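El rincón de picar de Andrade ya tiene estantería

Por fin puedo contarlo: el rincón de picar de la primera planta está montado y en marcha desde mediados de septiembre. Los que pasáis por el edificio Andrade a media mañana ya os habréis enterado por el ruido de tapas abriéndose, pero como me lo han preguntado varias veces en el pasillo lo dejo por escrito y así nos ahorramos correos.

La idea salió de Ánh Kim, que lleva en la oficina de Clostby más tiempo que casi todos y estaba harta (palabras suyas) de bajar dos pisos a la máquina para encontrarse siempre la misma barrita de cereales. Propuso poner algo nuestro, sencillo, con bote común y sin cerraduras. Hicimos una encuesta rápida, contestamos 77 personas y ganó el sí por mucho. Luego vino la discusión de verdad, dulce o salado, que duró bastante más que la encuesta. Ganó lo salado, ¡menos mal!

La estantería nos la han dejado los de Kovport, que cerraban un punto de venta en Zatcombe y tenían muebles de tienda de sobra. Es de las metálicas, gris oscuro con los bordes de las baldas en blanco, y pesa un disparate – la subimos entre cuatro y todavía me acuerdo de cada escalón. Al lado hemos puesto la mesa larga de acero, que llevaba meses en el almacén. Brilla muchísimo, tanto que los botes se reflejan en ella, y tiene la ventaja de que las migas se quitan con un trapo en un momento.

De momento lo que más hay son patatas en bote. El rojo de tapa amarilla es mi favorito y no pienso disimularlo, aunque en la balda del medio también los hay en verde, en naranja amarillento y en uno rosa y verde que todavía no he probado. El agua, de momento, la trae cada uno.

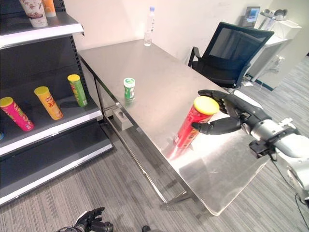 Cómo funciona

Cada bote cuesta 80 céntimos por ración y el dinero va a la hucha que está en el mostrador de recepción. Si no llevas suelto, lo apuntas en la hoja y pagas a fin de mes. Los botes abiertos se quedan en la mesa, con la tapa puesta, por favor, que las patatas blandas no las quiere ni mi perro. Los que están sin abrir van en la balda del medio.

La reposición se hace por turnos de 6 semanas. El primero me ha tocado a mí, así que las quejas sobre los sabores, a mi mesa (o mejor, por escrito). El segundo turno es de Ánh, que ya ha avisado de que piensa traer algo picante. Quien quiera apuntarse al tercero tiene la lista en recepción, debajo del calendario de salas.

También estamos mirando si añadimos fruta. A mí me parece bien, pero hace falta alguien que se ocupe de retirar la que se pase, y hasta ahora no se ha ofrecido nadie. Si te animas, dímelo antes de las cinco de la tarde cualquier día, que después suelo estar en el otro edificio. Y si tienes en casa un cuenco grande que no uses, nos vendría de maravilla.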